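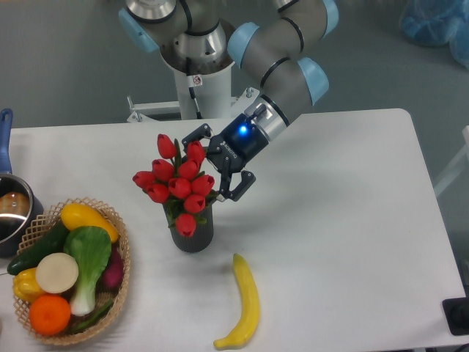 Re: [桌花组] 仿真郁金香怎么摆才不像一把葱

Tiina、各位好：

赶时间，想到哪写到哪，顺序乱的话多包涵。上封信压了好几天没回，三月那批货的尾巴还没收完，仓库那边一天三个电话。

先把Tiina的原信贴一下，新进组的人可能没收到：

> 发件人：Tiina Hakala
> 各位，
> 想请教仿真郁金香。我们前厅要换一批桌花，真花撑不住，空调口正对着桌子，两天就趴。买了一束红的，到手一看花头全是闭着的，一样大，一样高，插进瓶里直挺挺一把，同事说像菜市场刚捆好的葱。
> 我的问题：
> 1）杆子能不能剪？里面有铁丝，怕剪了露头。
> 2）捆着的那个带子要不要拆？
> 3）瓶子用什么颜色？手上有一个透明玻璃的，一个白的，还有一个深灰竖纹的。
> 4）叶子上有塑料味，怎么去？
> 预算不多，别推荐我上Grolix买整套的，那个我看过了，买不起。
> 谢谢大家。
> Tiina

一条条来。

1）杆子。能剪，但是先别剪。多数人一到手就剪，剪完发现瓶子深，花头缩进去只剩一圈红边，又回来买第二束。先把花放进瓶里，看最低的那朵花落在哪儿。我自己的习惯是最低那朵刚好垂到瓶口前面一点，挡住一小段瓶沿，这样花和瓶子是连着的。如果最低的那朵离瓶口还有一大截，光溜溜一段绿杆，那才考虑剪，或者干脆弯。铁丝芯的杆子可以弯，从中段往下弯，别在花头底下硬掰，那里最容易折，折了就一辈子歪脖子。真要剪，用老虎钳，别用花剪，花剪会崩口（我崩过两把，第二把还是借来的）。剪完的头拿绿胶带缠两圈，瓶子不透明的话不缠也行，就是取出来的时候小心手。

2）带子先留着，下面单独讲。

3）瓶子，深灰竖纹那个，不用犹豫。理由我也说不太全，反正试过很多次。透明玻璃的最不合适，一眼看见里面是干的，杆子底下什么样全露出来。白瓶放白桌子上，瓶子就没了，只剩一坨红浮在那儿。深灰的压得住，红的颜色也显得沉一点，没那么塑料。竖纹还有个好处，落灰不明显，指纹也看不太出来，前厅的人手都爱摸。擦的时候顺着纹擦，横着擦灰全进沟里了。

瓶子我一般不摆桌子正中，稍微往左或者往右挪一点。正中间像开会。当然你们前厅如果就是开会用的，那当我没说。

4）味道。通风处挂着，别捂在柜子里。有人拿醋泡，我不推荐，花瓣边上的颜色会不会掉看运气。Anselmo Usuga上次说他用温水加一点点洗洁精快快过一遍，再倒挂晾干，我照做过，味道小了，花没事。但是底下有包纸或者包布的那一截不要下水，泡软了就散。晾的时候也别上暖气，叶子会卷。

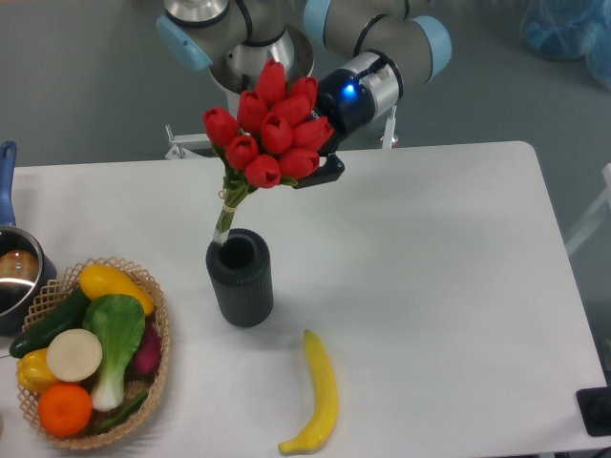
捆带这个事我得多说两句，因为组里至少三个人问过我，答案每次都不一样，那是我自己也改过主意。以前我是一律拆，拆了重新一枝一枝插，觉得这样才叫插花。后来发现短花头的郁金香拆开以后根本站不住，瓶口稍微宽一点就往四面倒，中间一个大洞，要塞东西才撑得起来。现在我的做法是，像这种十朵一束、出厂就扎好的，棕黄色那道扎带原样留着，连上面翘出来的小绳圈也不剪，塞进瓶口以后往下按，一般就看不见了，以后要整束提出来掸灰，手指往下一摸也找得到地方。杆子底端那截发白的包裹层也别撕，撕了杆子各走各的，放回去的时候对不齐瓶口，一边进去了一边卡在沿上，烦死人。你要的自然感，从扎带以上去找，上面有的是余地：最左边那朵单独往外拉一点，别跟大部队贴着；中间挑一朵让它歪着躺；最高的只留一朵冒尖，旁边的矮它一点。动三四朵就够了，全动一遍反而又变成均匀的，又成葱了。

还有叶子。仿真郁金香的叶子通常是贴着杆子压扁发货的，得一片一片捋开，从根往尖捋，捋的时候拇指稍微往外带，让它有点弧度。叶子不要全朝外，留一两片往里收，不然从侧面看像个鸡毛掸子。挤在扎带上面那几片不好弄，用筷子从里面往外顶一下。

花头闭着就让它闭着。我看到网上有人教用吹风机把仿真花瓣吹开，Tiina你千万别，郁金香闭着本来就好看，吹完边上起皱，像煮过。要开的花买开的就是了。

往瓶里放的手法也说一下，上次线下的时候Domnica Nistor问过，我当时在搬箱子没答完：别从正上方直着往下插。杆子那头先斜着进，靠住后面的瓶沿，再慢慢立起来，同时往下送。直着插的话底部容易顶在瓶口上，一用力下面全挤弯了。手拿在花头下面一点的位子，别捏花。捏花的人我见多了，花瓣上两个坑，很久弹不回来。放下去之后转一转瓶子，别转花。转花的话扎带会跟着拧，叶子全绞在一起。

瓶子轻的话底下加点重，小石子或者沙，装在袋子里再放，别直接倒，竖纹瓶口小的倒进去就再也倒不干净了。加多少自己掂量，碰一下不晃就行。我们仓库里那批瓶子加过一次米，后来招虫，这个教训花了我一个下午，别学。

桌子。桌面是白的话，周围尽量别再放红色的东西，一个都不要，文件夹也不要。红的就留给花。桌布也不用，白桌面配深灰瓶已经很够了，垫个杯垫防刮就行，颜色跟瓶子走。桌角是圆的那种桌子瓶子可以离角近一些，方角的别，总有人的包会扫到。

价钱和货源，问的人多，一次说完：

Nela的红郁金香，起订48束，单买不卖。颜色正，我手上的都是他们的，杆子偏硬。拼单的话我这里还差几个人，见下。

Radu那家便宜，但是上一批红得发粉，灯底下看像口红。问过了，说是批次问题，下一批什么样他们自己也不知道。

Protier只做瓶子，深灰竖纹的有货，订单号我这次写的是2083，要跟我这一单走的在备注里写上同样的号，他们就一起发，省一份运费。满3000免运，现在凑到2000，还差一截。

Grolix整套的不说了，Tiina说了买不起，我也买不起。

拼单的规矩照旧：先报数，再转钱，别反过来。上次Brândușa Dobre帮忙对帐对到半夜，就是有人先转了钱又不写名字，备注栏里打了一朵花的表情。请写名字。报数直接回这个列表，别私信我，私信我会漏，真的会漏，上回漏的那位我到现在还欠他两个瓶子。

Tõnu Butkienė上次问的干花能不能和仿真的混插，我还没试，手上没有合适的干花。想来叶子类的可以，比如尤加利，花类的估计不行，质感一对比仿真的那边就输了。有谁试过的请发上来，最好说一下放了多久、在什么光线底下，光说“好看”没用，我妈也说我插的都好看。

保养。掸灰用软毛刷，化妆刷最好，旧的就行。从花尖往下刷，叶子最后。缝里的灰用吹的，手捏的那种皮老虎，别用嘴，越吹越潮。一个月一次差不多，前厅人多的话勤一点。整束提出来的时候一手托杆子一手扶瓶，我有一次单手提，瓶子跟着上来了，到一半掉下去，桌子上现在还有个印子。晒太阳的位置避一避，红色最先褪，而且是朝窗那面先褪，转过来就是阴阳脸。实在避不开就隔一阵子把瓶子转半圈，让它褪得匀一点，也算一种办法。

换季收起来的时候，别压在箱子底。我用的是装靴子的长盒，花头那边塞一团薄纸，杆子朝一个方向。扎带留着的好处这时候又来了，整束放进去整束拿出来，不用重新排。弯过的杆子也不用掰直，下回拿出来还是那个样子，省事。盒子外面写上颜色，我有三个盒子没写，每次都开错。

差点忘了，Tiina第一句说的“一样大一样高”，一样大没办法，厂里一个模子出来的。一样高是可以改的，就是前面讲的弯杆。先弄最高的一朵和最低的一朵，这两朵定了，其余的往中间填。弄完走远几步看，坐下来再看，前厅的人大多是坐着看花的，站着调得再好坐下来可能只看见叶子。我吃过这个亏，调了一早上，客人坐那儿正对着一片塑料叶脉。

Tiina你弄完方便的话发一下，深灰瓶那个，我想看看你们桌子的光是从哪边来的，再说最左边那朵要不要拉。要是拉出来挡了前台的视线就往回收，别硬撑。

先这样，要去接货了。错字别管，手机打得。

2026-07-26

P.S. 老虎钳有谁借走了没还？蓝柄的。

桌花组邮件列表 | 联系管理员 | 退订 | 版权归各发信人所有 | 返回顶部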